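Skosel Support — Case notes, Brakex hand-held gripper (rental kit)
Customer site: Honenley
Status: Open, pending pad replacement

Reported fault: thin items slip during closing. The customer cites chopsticks and clear plastic spoons. Trigger response is normal.

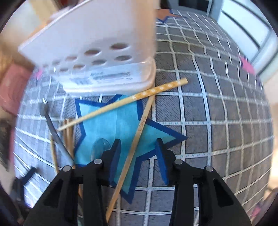

Step 1. Both finger pads were cleaned with the supplied cloth and the kit was restarted. No change was reported.

Step 2. Closing force was raised from 22 to 43 in the settings menu. Chopsticks now hold. Spoons still rotate at the handle. 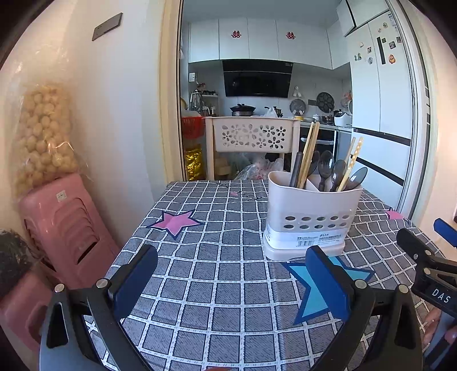
Step 3. Pad wear counter read at 300 cycles. The service limit is also 300 — replacement is therefore covered under the rental terms.

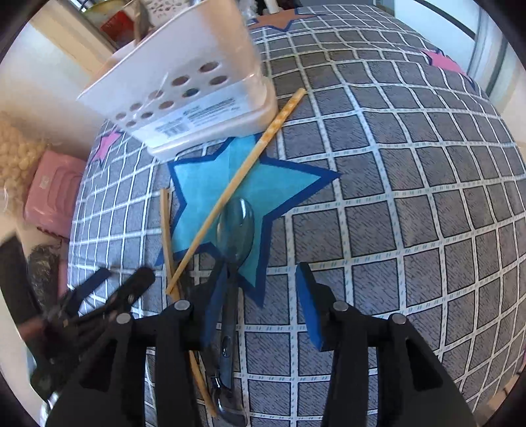 Step 4. One pad set requested from the Correia depot. The customer is asked to keep the force at 43 until the parts arrive and to reset the counter after fitting.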